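Two-arm cup task for student club, which order to teach?
Posted 11 Jan 2020 in Robots and Automation

Eliseo Escobedo
Hello all. Our club at Gistirbridge must show a task with plastic cups, one blue and one purple, which share one holder. We have 300 demonstrations recorded.
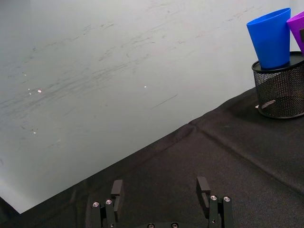 My question is about the order. Should one arm do both cups, or should each arm have its own cup? With one arm the policy often confuses the colors.

Trinidad Salinas
I would give each arm one cup and keep it so in all recordings. We did this at Karkutbridge and needed only 8 training runs to see a difference. Please also start from the same arm pose every time.

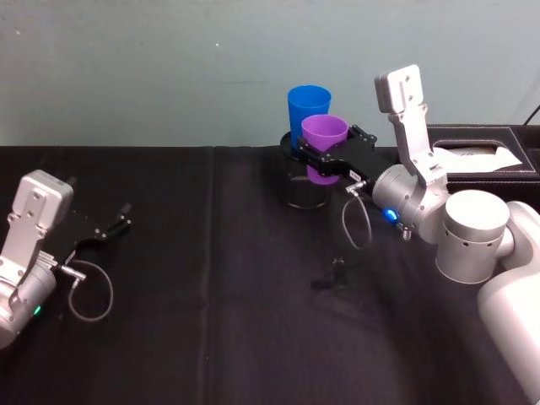
Another thing is the speed. If the person who teaches moves fast near the rim, the arm learns to hit it. Go slowly for the last 3 cm.

Jaramillo
300 is too few, try 2,000. Same problem in my class, I did not solve it.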